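Home Kettles Toasters Paint Lamps Clearance Basket

Tredix Matt Wall Paint, 2.5 litre tin

Grey, then. You have been through the yellows and the brave greens, you have lived for a fortnight with a square of terracotta behind the telly, and you have come home to grey like everybody else. Welcome. We've kept the kettle on.

Tredix comes in 12 greys, from Dollthorpe (the palest, very nearly a white that has heard some bad news) to Irnetti, a dark one for people with big windows or strong nerves. All of them are water-based and dead flat.

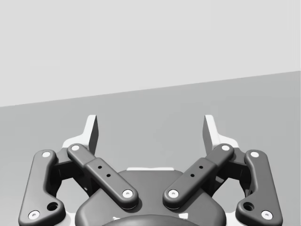 Stir it properly before you start. The pigment sinks, and a tin used straight off the shelf will give you one colour at the top of the stairs and another at the bottom. It wants 2 coats over old emulsion, three over anything red, and a mist coat first on new plaster. Leave four hours between coats. Yes, four. Go out.

Matt paint marks if you scrub it, so dab. For kitchens and small children, get the Tredix Wipeable instead – it has a slight sheen, which you'll stop noticing by the weekend.

Duan, the middle grey, is the one we sell most of. It goes a little blue in a north-facing room and perfectly ordinary everywhere else. Order a sample pot, paint a sheet of lining paper and move it about the room for a day or so before you commit the whole hall. 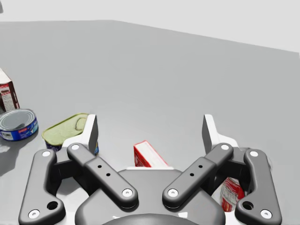 Chenxi Luo: Bought Duan for the back bedroom and it does go blue, as threatened. Quite like it now. The lid is a pig to get back on though, and I'd have been glad of a bigger sample pot.

Sorry about the lid. Tap it down all the way round with a rubber mallet, over a rag. Bigger sample pots are coming in March, says the supplier, who also said that last year.

Order code 919. Brushes sold separately.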